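Search this site
Enter keyword
Go

Lorville repair room to open a second evening from November

LORVILLE, Sunday, July 16, 2023 — The shared workroom on Ollow Street will open two evenings a week from November, after the town agreed to extend its lease on the ground floor.

The room has drawn steady use since spring. Last month 82 people signed in, up from 19 in the opening month. Most come to fix small household items or to use the large tables, which can be booked in two-hour blocks.

Part of the new money goes to furniture. Zultau, the local supplier, will deliver 20 stools before the second evening starts — the current seating is a mix of office chairs and whatever was left by the last tenant. The lease extension was handled by the property firm Mitsotakis-Vlachou, which owns the building.

Booking stays free for residents. Visitors from outside Lorville pay a deposit of 100 for the season, returned when they hand back their key card. Tables have to be cleared by closing time, cups included.
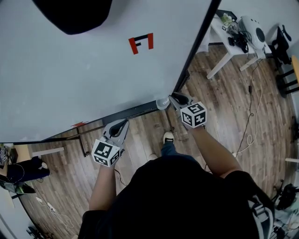 TOWN & COMMUNITY

A small white cup on its side at the edge of one of the light-gray tables. The wood-plank floor will stay as it is, and the tables will keep their places when the new stools come in.

Booking for the second evening opens in the fall at the front desk.

Comments (3)

mapleside: Will the second evening be a weekday? I work Saturdays.

R_44: Good news. Please get more outlets on the back wall too.

old ollow: Deposit seems steep for people one town over.

Related
Ollow Street parking changes delayed
Library extends summer hours
Zultau moves to larger warehouse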